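Brididach is a style of drawing board used by illustrators, model makers and sign painters. It takes its name from the town of Brididach, where the first boards were made in a shared workshop on Craddock Street. The board is known for its sliding straightedge and for a shallow channel along the lower side that holds pens, blades and short rulers.

A standard board weighs little enough to be carried under one arm. It is built from a softwood core faced on both sides with birch, and the working side is sealed with shellac. Early boards had a fixed slope of 28 degrees – a figure still printed on the underside of many later ones, although most can now be adjusted.

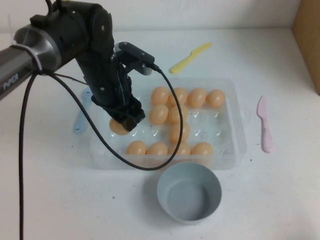
The first production run, finished in May, came to 200 boards. Most were sold to art schools within the region. A second maker, Pakix, began offering a smaller version with a metal straightedge, which proved popular with people who cut card and paper as well as draw on it. The Pakix board is 435 millimeters wide and has a removable channel.

Users differ on the value of the metal edge. It resists damage from knives, but it can leave gray marks on soft paper unless it is wiped often. The wooden edge is gentler and can be planed true again when it wears. 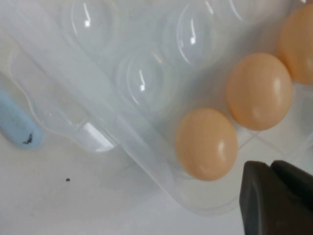
The Jemeck clamp, sold separately, fixes either type of board to a table. It was designed for heavier work such as linocut and scoring, where the board may otherwise shift. Older boards need a thin packing strip before the clamp will hold firmly.

Contact the editors | Copyright Craddock Reference | Back to top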